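Hello and welcome! These are the questions we get most often about the Suvholm weekly produce box, and I've tried to answer them the way I would if you rang me up – which you're very welcome to do, any afternoon before five.

## What do I get in a box?

Whatever our growers have picked that week, and yes, that changes quite a bit through the year. A small box suits one or two people, and a large one will keep a family of four going if you cook most nights. We list what's coming on the website the evening before delivery, so you can have a bit of a think about dinner.

## Can I swap things I don't like?

Of course you can. Every box comes with 2 free swaps, and you choose them when the list goes up. I can't stand beetroot myself (sorry to our lovely growers at Awad), so you'll get no judgement from me.
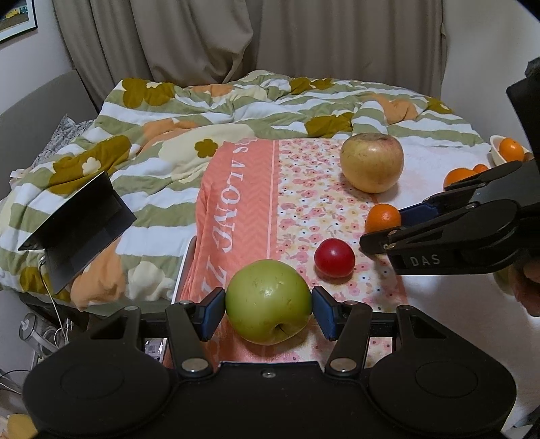

## Why does some of the fruit have marks on it?

Our growers don't wax or polish anything, and branches do rub against fruit when the wind gets up. A scuff on the skin makes no difference to the flavour. If something is bruised right through or has gone soft, though, please send us a message and we'll credit your account, no fuss at all.

## How should I store everything?

Apples go in the crisper, well away from your leafy greens, and they'll last for weeks. Onions like it dark, dry and airy, so an old basket in the pantry is perfect – just don't put them in with the potatoes, as each makes the other spoil faster. Limes and lemons are happiest in the fridge in a sealed container.
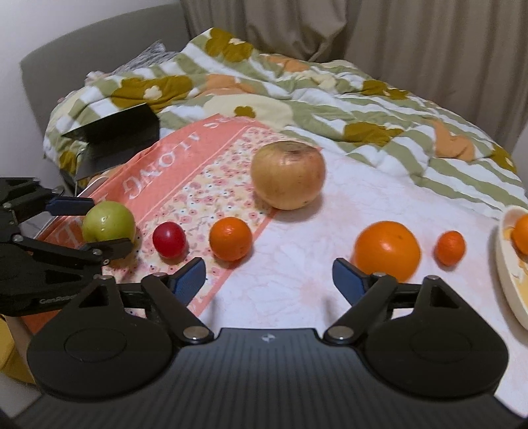
*A big brown onion, with smaller produce in front.*

## Where do you deliver?

We currently cover 17 suburbs, from Testano out to the far side of Prirkon. If you're just over the boundary, do ask anyway! Afiq Lumbantobing plans our van routes, and he'll often find a way to squeeze in another street if a few neighbours sign up together.

## What if I'm going away?

You can pause for as long as you like from your account page, provided you do it by noon on the day before your delivery. There's no fee, and your favourites and swaps will be waiting when you get back.

## Do you take the boxes back?

Yes please! Fold yours flat and leave it out for the driver. You returned 3,063 of them last year, and every one in decent shape went out again.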